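July 29, 2019
Notebook, garment task, Drultcombe room

Continued with the shirt demonstrations on the bed. Same task as before: take the shirt from a crumpled start, pull it open, fold the sleeves in, fold once across, leave it near the headboard. All demonstrations by hand with the two grippers, one operator sitting at the bed.

First thing in the morning I changed the rule for the start position. Before, each operator threw the shirt how he wanted, and I saw in the old recordings that everybody throws it almost the same way, with the collar far from him. The policy learned this and gets lost when the collar is near. Now the shirt is picked up by a random point and dropped from chest height. If it lands outside the sheet, drop again, do not arrange it.

Recordings before lunch: 102 good ones. I threw away 2 where the left jaw let go of the sleeve in the middle of the pull and the operator finished with a different order of steps. A mistake with a normal correction we keep. A different order we do not keep, at least until Genton has an opinion about it.

Pinching. When the jaws close on one layer only, the pull works well. When they take two layers, the shirt moves as a lump and the operator must let go and try again. By hand one feels this immediately, but the robot will not feel it, it has only the view from the gripper. So I asked the operators to lift a little after the pinch and wait a short moment before pulling. It makes each recording longer by about 2 seconds. I think it is worth it, but please check in the replay if the lifted cloth is really visible from both sides.

Time sync between the two grippers: drift is still there after a long session. I restarted the Filex logger between blocks and the drift went back to zero, so the problem is in the logger and not in the clocks.

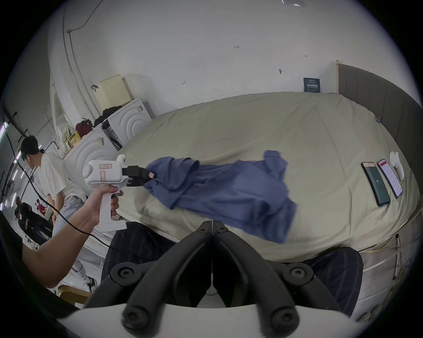

Speed is the other question. The operators become faster during the day, and the last block is much quicker than the first. The arm can not follow the quickest pulls, I tried to replay recording 1936 and it stopped with a velocity error at the first fold. I can slow down the playback, but then the cloth falls in a different way than it did in the hand. Better to ask for slower hands from the start.

To do:
- replay the slow block at full speed, write down where it stops
- mark the double layer pinches in the labels (Naciri format, field "retry")
- second shirt, thicker cotton, in August
- ask Genton about the order of folds
- logger restart must go in the checklist, I forgot it once already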